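# In Praise of the Pale Table

I have bought one table in my adult life and I chose it in five minutes, standing in the back of a secondhand shop in Larkenton with a coat over my arm. It was the color of oatmeal. It had been marked down twice and the card taped to it said only TABLE, GOOD. I have since written two books at it, eaten more soup than I care to add up, and fallen completely in love with a piece of furniture that most visitors put their keys on without a glance.

So when this magazine asked for something on the return of pale tabletops, I said yes before the editor had finished the sentence.

For years, if you wanted to be taken seriously as a person with a dining room, you bought dark. My parents' table was nearly black and so glossy that we ate above our own reflections. It came with felt pads, a padded cover for the pads, and a set of rules. I remember the rules better than any meal. Pale tops were for kitchens, schoolrooms and first apartments, and you were supposed to move on from them.

Now walk through any furniture floor. Wasow, the store out on the Larkenton bypass, has given its whole front window to cream and beige this fall, and I spent a very happy morning in there, bending down to look along the surfaces with the light coming across them (do this! it's the only way to see what you're getting). Some tops were so plain they could have been painted. The ones I kept circling back to had real movement in them, long slow stripes running from one end to the other.

That movement is what I want to talk about, really. People say "the grain" as if there were just one thing going on. Spend a while with a pale top and you start sorting it out. There are the bands, a honey-tinted one and then one that's almost white, never quite straight. Then the bands get pushed aside by something, a knot usually, and they part and go around it the way water goes around a rock. And there are the tall nested arches that woodworkers call cathedrals, which I think is the best name in the whole trade. 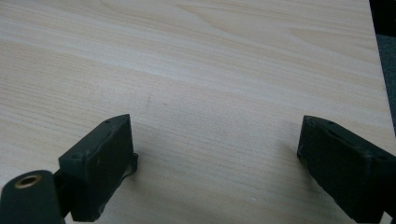
Once you know the arches you'll look for them everywhere. I've found good ones on a bank counter and on the inside of a closet door. In solid wood they come from the way a board is sliced from the log: cut flat across the growth rings, you get arches; cut so the rings stand more or less upright, you get straight, narrow lines. Both are lovely. The straight kind is calmer and suits a small room, and the arched kind gives you something to stare at while the coffee brews.

A word about veneer and printed tops, which get sneered at more than they deserve. Veneer is wood, a thin sheet of it laid over something sturdier, and on a big table it lets a maker match the pattern across the full width. A printed top is a picture of wood, and the good ones now are very good. If you want to know what you're looking at, crouch down and check the edge. On a solid board the lines carry on over the side and down. You can also hunt for repeats, the same knot turning up twice with the same little tail. I found a pair of twins at Wasow and was unreasonably pleased with myself. But I'd put either kind in my house. A table is for using, and a matte top that wipes clean and doesn't glare under a lamp has a lot going for it, however it was made.

Matte is the other half of the story. Gloss shows you the window and the ceiling light. A soft finish shows you the table. It's also kinder to fingerprints, and on a gray afternoon in November, when the light in my kitchen goes flat by four, a pale matte top seems to hang on to the last of it. I've measured nothing here. I just know that I turn the lamp on later than I did at my parents'.

What about marks? Everyone asks. A pale surface will show you a drip of beet juice or tea, there's no getting around that, and it'll show you quickly, so you wipe it up quickly. What it hides is dust and pale scratches, the things that made my mother chase us around with a cloth. Mine has a ring near one corner and a row of dents from a pasta machine clamp. I'd be sorry to lose any of them.

If your own top is solid wood and past that stage, sanding is within reach of a patient beginner. Start at the coarse end, always go with the stripes, and stop well before you think you need to. (Don't try it on a print, and go very carefully on veneer.) I did mine over a long weekend on the back porch, with a clear hard-wax oil from Danis, the paint shop on Sandoval Street. They warned me it might yellow a little. It did, faintly, and I liked it better afterward.

I still look along it most mornings, chin nearly on the wood, before I put anything down. There's one arch near the window end, very narrow, with a knot sitting just beneath it, and I always set my cup a little to the left so I can see it.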